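Kendcombe Practice for Two-Arm Tabletop Cells

The Kendcombe Practice is a voluntary set of rules for small robot cells in which two arms share one work surface. It grew out of shop notes kept by Sunita Thibodeaux at Zendton and was later edited into a single text by Esperanza Achterberg. It is short, plainly written and remarkably easy to put to use, and much of its charm lies there.

Scope

The practice covers pairs of light arms bolted to a common base, handling everyday goods such as cups, bottles, cards and paper. Heavier machines are left to other standards.

Shared space

The best-known rule deals with the zone where the two grippers can meet. Each arm has a home pose outside that zone, and before a run begins both must be able to return there without crossing. When the two are working within 100 mm of each other, speed is capped and one arm is named the leader. The follower yields — always, even when its own path looks clear.

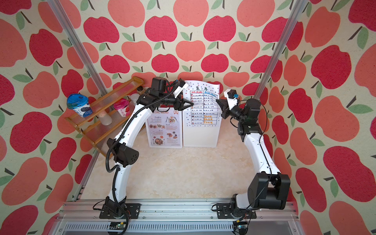
Thin and flexible items get a section of their own. Paper bends, curls and slides, so the text asks for a light first touch and a pause of 500 milliseconds before the grip closes. Upright stands are to be approached slowly, and their starting positions written down so that every run can be set up the same way.

Cables and cameras

Wiring must allow full wrist travel with slack to spare. Cameras carried on a gripper are checked after every 105 runs, or after any bump, and a cell that fails 3 checks in a row is taken out of service.

Adoption

Huralico took up the full text early on. Begay uses only the sections on shared space and cables, a partial use that the practice allows as long as it is stated in the cell's logbook.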